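Open Day Gallery: Two-Arm Handling Cell, Hanley Workshop
Posted 2019-02-26
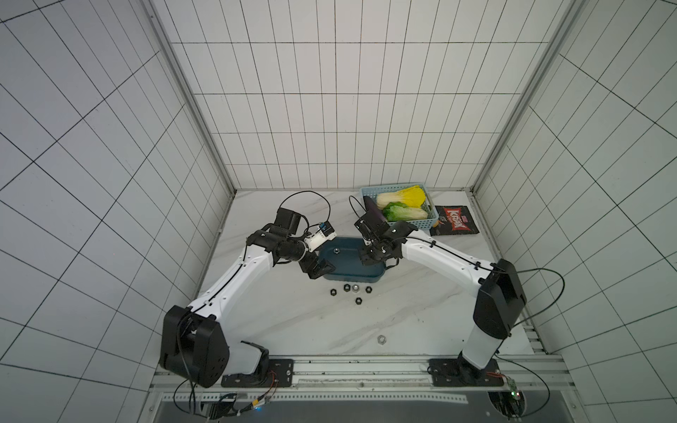
The handling cell was the second stop on the tour of the Hanley workshop and the one with the longest waiting line. Itden runs it as a test bench for mixed-item sorting, and the open day program listed it as a working demonstration with no fixed script. Visitors stood at the operator's side and the staff took questions between runs. Both arms share a single aluminum rail along the near edge of the table, so their positions relative to each other are set once, at assembly. The objects differ widely in size: hex nuts in black and silver on one side of the job, an eggplant in the right gripper on the other. A gripper that closes well on one is not automatically suited to the other, and most of the questions were about that.

Notes from the stop

Layout. The work area is closed on three sides by tiled walls and open toward the rail. The shallow tray sits between the two grippers, within reach of either arm. The basket for the larger items stands at the far edge.

Cabling. Camera and gripper cables are routed outside the links with slack left in loops. Itden prefers this on a bench that is taken apart often. The drawback is that the loops have to be checked by hand after every change of tooling - one visitor asked about internal routing and was told it is planned for the next version.

Cycle. The demonstration was run at reduced speed. Staff gave a figure of 200 picks between calibration checks under normal test conditions. A check takes 12 minutes and is done with the table cleared.

Software. Motion planning for the two arms is handled by Baller, a package the workshop adopted in November. It treats the space over the tray as shared and lets one arm in at a time. Earlier versions of the bench used a fixed dividing line, and handovers were not possible.

Questions we could not answer on the day. Payload at full reach, and whether the same rail will accept a third arm. Both have been passed to Perić, who supplied the rail and mounting plates, and the replies will be added to this page.

Visiting. Groups at the cell are limited to four people, with two staff present. Bags stay at the front desk. Photography is allowed from behind the yellow line - no flash, as it disturbs the cameras.

The remaining galleries cover the machine shop and the packaging line.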